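받는 사람: 큰블록 메일링 리스트
보낸 사람: 구드룬 린데만 (Gudrun Lindemann)
제목: Re: Re: 바람개비 모양, 어디까지 쌓아야 안 무너지나요

답장이 늦었습니다. 3월 내내 이사 짐을 풀었는데, 짐의 절반이 블록이고 나머지 절반은 블록을 담으려고 산 통이었습니다. 가족회의는 하지 않기로 했습니다. 결과가 뻔해서요.

일레이(Illey) 님이 지난번에 쓰신 글을 아래에 그대로 붙이고 하나씩 답하겠습니다. 위에 답하고 아래에 인용을 통째로 매다는 분들이 아직 계신데, 이 리스트 안내문 둘째 문단을 한 번만 읽어 주세요. 제가 쓴 문단이라 애착이 있습니다.

> 일레이 님의 글:
> 여섯 개짜리 바람개비를 안내문대로 만들어 봤습니다.
> 가운데 블록을 중심으로 네 방향으로 뻗는다는데, 제가 만들면
> 세 방향으로 뻗고 한쪽은 그냥 떨어집니다. 조카는 이게 기린이라고
> 하고, 저는 반박을 못 했습니다.

기린 맞습니다. 네 번째 팔이 떨어지면 대체로 기린이 되고, 두 개가 떨어지면 오리가 됩니다. 제 책장에는 오리가 꽤 있습니다.

원인은 거의 언제나 가운데입니다. 다들 팔부터 길게 만들고 나중에 가운데를 찾습니다. 저도 그랬고, 플릿스테드(Plitstead) 모임에서 나눠 준 그림도 팔부터 그려 놓았습니다. 가운데 블록을 먼저 정하고, 그 블록에 직접 물리는 것과 다른 블록을 거쳐서 물리는 것을 나누어 생각하세요. 하늘색을 가운데에 두면 나머지 색이 어디로 가는지 보기가 편합니다. 빨강은 뒤로 숨기고 주황 ㄱ자를 옆에 물리면 절반은 된 겁니다. 초록과 분홍은 위쪽, 연두는 주황 밑입니다. 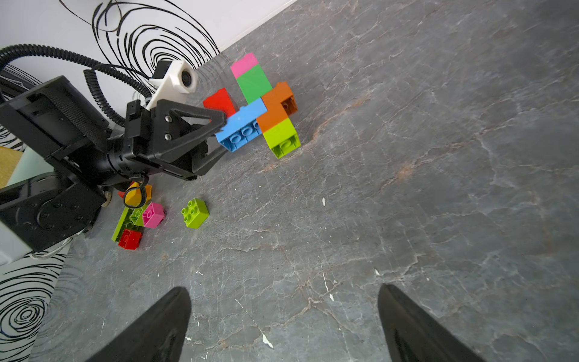
카나우지아(Kanaujia) 님은 색 순서야 아무래도 좋고 ㄱ자 블록을 쓰는 것부터가 반칙이라고 하셨습니다. 네모난 것만으로 되어야 바람개비이고, ㄱ자가 들어가면 그건 배관이라는 말씀이었죠. 배관이라는 표현이 마음에 들어서 사흘 동안 써먹었습니다만, 동의는 못 하겠습니다. ㄱ자는 바람개비에서 유일하게 모퉁이를 도는 조각입니다. 빼면 가운데가 받는 힘이 한쪽으로 쏠리고, 우리는 다시 기린 이야기를 하게 됩니다.

> 그리고 바닥에서 하시나요, 책상에서 하시나요? 저는 책상에서 하는데
> 블록이 자꾸 굴러떨어집니다. 네모난 것이 왜 구르는지 모르겠습니다.

바닥에서 합니다. 책상 밑으로 기어 들어가 블록을 찾는 시간을 생각하면 처음부터 바닥에 앉는 편이 무릎에 이롭습니다. 다만 바닥 무늬는 좀 보셔야 합니다. 회색 대리석 무늬 위에서는 분홍이나 연두 같은 색은 멀리서도 보이는데, 흰 블록은 한번 놓치면 끝입니다. 바닥에 흰 부스러기라도 있으면 더합니다. 저는 부스러기를 블록 조각인 줄 알고 집은 적이 여러 번이고, 한번은 통에 넣기까지 했습니다.

> 남는 블록은 어떻게 두시나요? 색깔별로 나누나요, 크기별로 나누나요?

이 질문으로 작년에 이 리스트에 메일이 37통 오갔습니다. 그중 블록 이야기는 절반쯤에서 끝났고 그 뒤로는 인격에 관한 이야기였습니다. 제 답은 그때와 같습니다. 안 나눕니다. 쓸 것만 옆에 조금 꺼내 두고 나머지는 통에 둡니다. 통째로 쏟으면 고르는 데 시간이 다 가고, 하나씩 꺼내면 뚜껑 여닫는 데 시간이 다 갑니다. 작은 무더기 하나가 적당합니다.

색깔별로 나누신다는 분들께 여쭙고 싶은 것은 연두입니다. 연두는 초록 칸입니까, 따로 한 칸입니까? 따로라면 그 칸은 늘 넘치고, 초록 칸이라면 저녁 불빛 아래에서 둘을 골라내다가 사이가 나빠집니다. 드로스트콤(Drostcombe)의 공용 선반에는 369개가 있는데, 목록을 만든 분이 연두를 "초록(밝음)"과 "노랑(어두움)" 두 군데에 나눠 적어 놓으셨습니다. 합계는 맞습니다. 그래서 더 무섭습니다.

> 마지막으로, 쌓은 것을 옮길 때 어디를 잡아야 하나요?
> 위를 잡으면 위만 따라오고, 밑을 잡으면 손이 안 빠집니다.

옆을 잡으세요. 그것도 제일 넓게 물려 있는 층의 양옆입니다. 맨 위 블록은 손잡이처럼 생겼지만 손잡이가 아닙니다. 옆으로 삐져나온 블록도 마찬가지로, 잡기 좋아 보이는 것일수록 돌기 두 개로 겨우 매달려 있습니다. 빨강이 가운데 층이라면 빨강의 마주 보는 두 면을 잡고, 연두가 한쪽으로 길게 나와 있어도 거기에는 손대지 마세요. 힘은 잡는 데까지만 쓰면 됩니다. 꽉 쥔다고 블록이 더 잘 물리지는 않고, 손에 돌기 자국만 남습니다.

내려놓을 자리도 먼저 치워 두세요. 특히 뒤집힌 두 칸짜리 정사각 블록을 조심하셔야 합니다. 똑바로 놓인 것은 밟으면 아픈 정도지만 속이 보이게 뒤집힌 것은 가장자리가 위로 올라와 있어서, 맨발로 밟으면 이웃이 사정을 물으러 옵니다. 그 위에 바람개비를 얹으면 한쪽이 들리고, 들린 쪽부터 빠집니다.
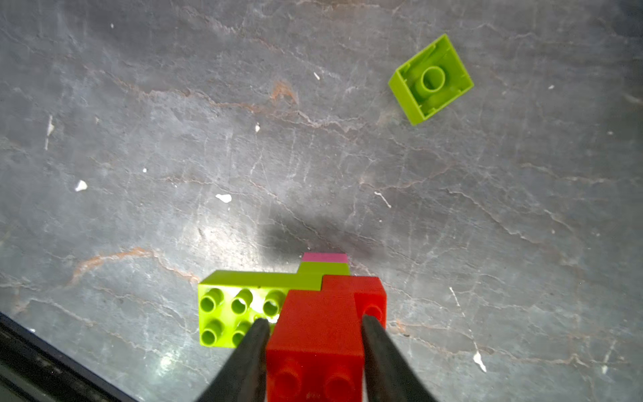

플릿스테드에서는 옮기지 않는 것이 원칙이라고 일레이 님이 덧붙이셨습니다. 만든 자리에서 구경하고, 만든 자리에서 헐고, 사람이 돌아가며 본다고요. 좋은 원칙인데 저희 집에서 그대로 하면 부엌에 못 들어갑니다. 지금도 문 앞에 하나가 있어서 230밀리미터쯤 되는 틈으로 다닙니다, 라고 쓰려다가 자를 대 보니 정확히 230이었습니다. 숨을 내쉬면 지나갑니다.

잊기 전에 헐 때 이야기도 적어 둡니다. 만든 순서의 거꾸로 헐라고들 하시는데, 만든 순서를 기억하는 분이라면 애초에 이 리스트에 질문을 안 올리셨을 겁니다. 저는 바깥 팔부터 뗍니다. 분홍이 맨 위에 있으면 분홍을 먼저 떼고, 그다음에 초록, 그다음에 주황으로 갑니다. 하늘색은 마지막까지 손에 들고 있다가 통에 넣습니다. 안 빠지는 것이 있으면 비틀지 말고 한쪽 모서리부터 살짝 들어 보세요. 이로 빼지 마시고요. 이 문장은 특정인을 겨냥한 것이고, 본인은 아실 겁니다.

질문이 하나 더 있었는데 인용하다가 지웠습니다. 일곱 번째 블록을 어디에 붙이느냐는 것이었죠. 7번 블록 논쟁은 카나우지아 님이 따로 제목을 열겠다고 하셨으니 거기서 합시다. 미리 말씀드리자면 저는 아래쪽 파입니다. 연두 밑에 하나를 더 달면 발이 생겨서 덜 흔들립니다. 위에 달면 보기에는 그럴듯하지만 분홍이 그 무게를 싫어합니다. 제 근거는 이게 전부이고, 반대하는 분들의 근거도 제가 읽은 바로는 이보다 길지 않았습니다.

다음에 글 올리실 때 부탁드릴 것이 있습니다.

색 이름은 풀어서 써 주세요. "초"라고만 쓰시면 초록인지 초콜릿색인지 모릅니다. 지난달에 한 분이 초콜릿색이었습니다.

돌기가 위로 가는지 옆으로 가는지도 적어 주세요. 바람개비를 비스듬히 세워 놓고 "위"라고 하시면 읽는 사람마다 고개 기울이는 쪽이 다릅니다.

공용 선반에서 빌려 가신 ㄱ자 블록은 돌려주세요. 주황만 돌아오고 다른 색이 안 돌아오고 있습니다. 배관 하신다는 분을 의심하는 것은 아닙니다.

일레이 님, 기린은 헐기 전에 조카에게 꼭 물어보세요. 저는 안 물어보고 헐었다가 한 달 동안 오리만 만들었습니다.

구드룬 린데만

--
큰블록 메일링 리스트
답장은 인용문 아래에 써 주세요.
탈퇴하시려면 제목에 "탈퇴"라고만 적어 보내시면 됩니다. 이유는 안 적으셔도 되는데 다들 적으시더군요.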